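ロボット学習特論 講義ノート 第6回
手持ちグリッパの実演データと、視点の組み合わせ方

前回の続きから始めます。前回は、遠隔操作で集めたデータと、人が道具を手に持って集めたデータの違いを説明しました。今回は後者だけを扱います。題材はSkunachという学習手法です。Fergal FlanaganとKristóf Mészárosが書いた技術報告の3章と4章を、私の言葉で整理し直しました。記号は報告と少し変えてあります。報告ではカメラの添字が上についていますが、板書しにくいので下につけます。

1. 問題の設定

人が左右の手に一つずつグリッパを持ち、机の上の物を操作します。カメラは頭部に一つ、左右のグリッパに一つずつあります。時刻tの頭部画像をH_t、左手の画像をL_t、右手の画像をR_tと書きます。学習したいのは、直近の画像の列と指の開き幅から、両手のこれからの動きを出す方策πです。

a_t = π(H, L, R, w)

a_tは左右それぞれについて、6自由度の相対姿勢と、指の開き幅の目標値からなります。wは現在の開き幅です。画像の列の長さはkで表し、報告ではk = 2です。kを長くすれば良くなると予想する学生が毎年いますが、この点は5節でもう一度考えます。

ここで相対姿勢というのは、現在のグリッパ座標系から見た、少し先のグリッパ座標系の姿勢です。机の座標系で書いた絶対姿勢ではありません。絶対姿勢で学習すると、机の位置やカメラの取り付けが変わるたびに、方策の出力の意味が変わってしまいます。相対姿勢であれば、その影響は画像の側だけに残ります。
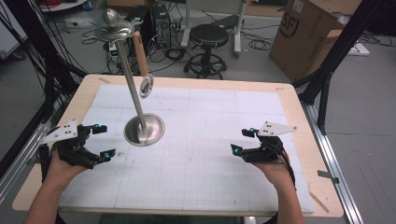 頭部視点の役割は、両手の相対的な配置を一枚の画像で与えることです。左手のカメラは左手の周りを、右手のカメラは右手の周りをよく見ますが、二つの画像を比べるだけでは、手と手の間の距離を安定に求められない場合があります。頭部からは、金属のスタンドを挟んで左右のグリッパが両方見え、それぞれの上にある白い三角形の板も同時に視野に入っています。このような配置のときには、「どちらの手がスタンドに近いか」という問いに、頭部画像だけでかなり答えることができます。反対に、指先と物体の接触については、頭部画像の解像度では足りないことが多いです。

頭部視点にはもう一つ注意があります。人の頭は作業中に動きます。ですから、H_tの中で物体が動いたように見えても、物体が動いたのか、頭が動いたのかは、画像の差だけでは決まりません。Skunachは頭部の姿勢を陽に推定しません。その代わりに、頭部画像に対して平面上の射影変換を無作為に加えるデータ拡張を行います。机の面はほぼ平面ですから、小さな頭の動きはこの変換で近似できるという考えです。机から高く出ている物体には、この近似は成り立ちません。背の高い物では、上の端と下の端で視差が異なるからです。Flanaganはこの誤差を「許容できる」と書いていますが、どのような基準で許容できるのか、報告の本文には書いてありません。レポート課題の候補として覚えておいてください。

2. データの集め方と分割

データセットの名前はTanumです。収録はNí Mhurchú棟の1階の実験室で行われました。作業の種類は、持ち上げて置く、回して向きを変える、掛ける、外す、の四つに分けられています。収録の同期と書き出しにはGretusという社内ソフトが使われました。

数は次のとおりです。

収録した実演 3021本
同期のずれにより除外した実演 82本
評価用に分けた実演 432本
残りは学習用

評価用の分割は、実演を無作為に選ぶのではなく、収録の「回」を単位にしています。一回の収録では、照明、机の上の配置、持つ人の癖がほとんど同じです。もし実演単位で無作為に分けると、学習用と評価用に、ほとんど同じ場面が入ることになります。その場合の評価値は高く出ますが、新しい場面への汎化を測ったことにはなりません。皆さんが自分でデータを集めるときも、最初に分割の単位を決めてください。あとから回の区切りを復元するのは大変な作業です。

除外した実演についても一言述べます。同期のずれとは、カメラの時刻と開き幅の記録の時刻が、許容値を超えて離れることです。除外の判定は自動で行い、作業の成否は見ていません。成否を見て除外すると、難しい場面だけが少なくなるおそれがあります。

3. 手元視点の符号化

手元の画像には、自分の指がいつも画面の下のほうに写ります。これは邪魔な情報のように思えますが、そうではありません。指の見え方は開き幅wと対応していますから、符号化器は指を物差しのように利用できます。物体と指の隙間が画像の中でどのくらいかを見れば、あとどのくらい閉じるべきかの手がかりになります。 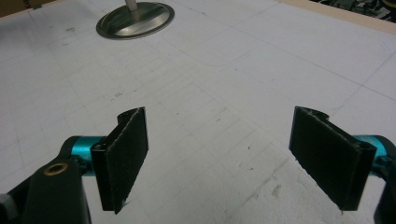
ただし、指を物差しとして使う方法は、指の形が収録中に変わらないことを仮定しています。実際には指先のパッドは摩耗します。表面が毛羽立ち、縁の形も少しずつ変わります。これを無視すると、符号化器は初期のパッドの輪郭に過度に適合します。Mészárosは、画像の指の領域だけに弱いぼかしと明るさの変動を加える拡張を提案しました。報告の表2を見ると、この拡張の効果は「掛ける」作業で最も大きく、「持ち上げて置く」作業ではほとんど差がありません。

私の理解では、この差は必要な精度から来ています。持ち上げるだけなら、パッドの面のどこで物をつかんでも作業は成立します。掛ける作業では、つかんだ位置がそのまま、あとの位置合わせの誤差になります。この解釈は報告に書かれていませんから、引用するときは注意してください。

符号化の手順は次のように書けます。

z_L = E(L_t, L_(t-1))
z_R = E(R_t, R_(t-1))
z_H = E'(H_t, H_(t-1))

左右の手でEを共有しますが、頭部には別の符号化器E'を使います。Eを共有するとき、右手の画像を左右反転してから入れる方法と、反転しないで入れる方法があります。Skunachは反転しません。反転すると、物体に書かれた文字や、ねじの向きのような、左右の区別がある情報が壊れます。一方、反転すればデータの量は見かけ上増えます。どちらが得かは作業によります。

4. 視点の重みづけ

三つの特徴をつなげるだけの方法を、基準手法と呼びます。基準手法の弱点は、どの時刻でも三つの視点を同じように使うことです。手が物体から遠いときは頭部視点が有用で、接近したあとは手元視点が有用であると考えられます。そこで、時刻ごとに重みを計算します。

g = softmax(W[z_H; z_L; z_R; w] + b)
z = [g_H z_H; g_L z_L; g_R z_R]

Wとbは学習する変数です。gの三つの成分の和は1になります。この式を見て、「注意機構と同じではないか」と質問した学生がいました。広い意味では同じ仲間です。違いは、画素や小領域に重みを与えるのではなく、視点全体に一つの重みを与えることです。表現力は低くなりますが、重みの時間変化を線で描いて、人が読むことができます。
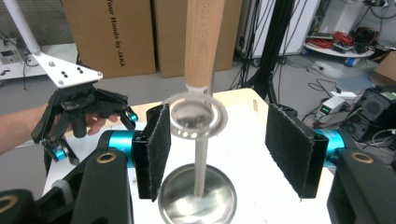 重みの線を読むときには、一つの落とし穴があります。g_Lが大きいことは、左手が「動いている」ことを意味しません。左手のカメラが、次の行動を決めるのに役立つ情報を持っている、という意味だけです。例えば、右手が部品を運んでいる間に、左手のカメラからその部品がよく見えるなら、g_Lが大きくなっても不思議ではありません。両手の作業では、片方の手元カメラが、もう片方の手の外部カメラになることがあります。報告の4.3節はこの現象を短く述べていますが、私は手法の中で最も面白い点だと思います。

この見方から、予備実験を一つ設計できます。学習が終わった方策に対して、左手の画像だけを固定し、ほかの入力はそのままにして、右手の行動の誤差がどれだけ増えるかを測ります。誤差が増えれば、右手の行動が左手の視点に依存していることになります。ただし、固定した画像は学習時の分布から外れた入力です。誤差の増加のすべてを「依存」の量と解釈することはできません。より公平な方法は、学習中に一定の確率で視点を一つ落としておき、評価のときも同じ形で落とすことです。Skunachの配布版では、この設定は初めから有効になっています。

補足。特徴zの大きさが視点ごとに異なると、gの値を比較する意味がなくなります。z_Hがもともと大きければ、g_Hは小さくても十分に効いてしまいます。必ず各zを正規化してからgを掛けます。以前、演習でこの正規化を入れ忘れた班が、「頭部カメラは不要である」という結論を出したことがあります。

5. 反射と細い物体について

光沢のある金属は、この方法にとって難しい対象です。表面の明るい筋は物体の模様ではなく、周りの環境の映り込みです。カメラが動けば、筋も物体とは異なる動き方をします。特徴点を追跡する方法では、この筋を物体の一部として追ってしまい、手の動きの推定にずれが生じます。

細い棒にも別の難しさがあります。棒の画像は、棒の軸に沿って平行移動しても、ほとんど変わりません。局所的な窓だけを見る限り、軸方向の動きは観測できません。これは第2回で説明した開口問題と同じです。軸方向の位置を知るためには、棒の端、台座、または棒に付いた別の部品が視野に必要です。

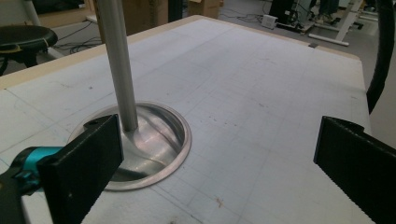
机の面に引かれた薄い格子は、この場合の助けになります。格子の線は机に固定されていて、金属の映り込みのようには動きません。したがって、カメラの動きの推定では机の面の線を使い、物体の位置は、動きを補正したあとに推定するという順序が考えられます。しかし格子は薄いほうが望ましいです。濃い格子を使うと、方策が物体ではなく格子を見て行動を覚える危険があります。格子の無い机に持っていったとき、成績が急に下がれば、その疑いがあります。

ここで1節のkの話に戻ります。kを長くすると、映り込みの動きと物体の動きを区別する情報は増えます。同時に、方策が過去の手の動きをそのまま延長する近道も学びやすくなります。人の動きは滑らかですから、直前の速度を続けるだけで、学習用データでの誤差はかなり小さくなります。ところが、実機で一度ずれると、そのずれも滑らかに続けてしまいます。報告ではkを増やした実験も行われ、評価用データの誤差は下がったのに、実機の成功率は下がりました。オフラインの誤差で手法の順位を決めてはいけない、という実例として、この結果を使わせてもらいます。

6. 実機に移すときの差

手持ちグリッパとロボットの手先では、指の形を同じにすることはできますが、それより後ろの部分は違います。人の場合は手首と前腕があり、ロボットの場合はリンクと関節があります。頭部画像にはこの違いがはっきり現れます。手元の画像では自分の腕はあまり写りませんが、反対側の手が視野に入れば、やはり違いが出ます。

対策は大きく分けて二つです。一つは、腕の領域を推定して塗りつぶす方法です。もう一つは、頭部視点の重みg_Hに上限を設けて、見え方の違いが行動に与える影響を制限する方法です。後者は実装が簡単ですが、1節で述べた頭部視点の利点も一緒に失います。Skunachの最終版は前者を採用し、後者は比較実験だけに使っています。塗りつぶしの境界が物体にかかると、つかむ直前の画像が壊れますので、手元画像には適用していません。

速度の差もあります。人の実演の速さを、ロボットがそのまま出せるとは限りません。相対姿勢の列を時間方向に引き伸ばせば、位置の軌道は保てます。しかし、物を軽く振って外すような動作では、速さ自体が作業の一部です。Tanumの「外す」作業にはこの種類の実演が含まれていて、引き伸ばしたあとの成功率が低い理由の一つと書かれています。

演習問題

(1) 4節の重みgについて、正規化をしないzを使った場合に、g_Hの値が小さくても頭部視点の影響が大きくなる例を、二次元の特徴で作りなさい。

(2) 軸が鉛直な円柱を、軸の周りに回転させます。表面が完全に一様で、映り込みだけがあるとき、カメラから見て画像はどう変化しますか。カメラが円柱の周りを動く場合と比べて説明しなさい。

(3) 評価用データを、収録の回ではなく「持つ人」を単位に分けることにします。何を測ることになりますか。また、持つ人が少ない場合に起こる問題を述べなさい。

(4) 2節では、作業の成否を見て除外しないと書きました。失敗した実演を学習に使うことの害と益を、方策の形を決めてから議論しなさい。拡散モデルの方策と、平均二乗誤差で学習した方策では、答えが違うはずです。

解答はA4で2枚以内とします。図は手描きでもかまいません。次回は(4)の議論から入りますので、途中まででも考えを書いて持って来てください。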